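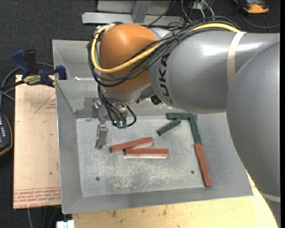
4.2 Do written patterns hold their gauge?

Figure 3. KUKA arm above a grey sheet-metal bin.

Pattern writers often claim that a swatch knitted flat will predict the size of a garment worked in the round. We doubt it. Perić and Rallis reported close agreement, but their knitters all used the same Holelari wool and had all been taught by the same person. Omerović found a drift of 2 stitches over the width of a sleeve and put it down to tired hands, without testing whether the hands were tired.

Our own knitters followed the Trotdale cardigan pattern as printed. Most swatches matched the stated gauge before washing. After washing, the rows relaxed more than the stitches did, and the colour of the yarn seemed to matter, with darker skeins coming out stiffer. We would not lean on that last result, as the dye lots were not recorded.

Entili (personal communication) suggests blocking every swatch for 3 days. We have seen no evidence that this beats one night.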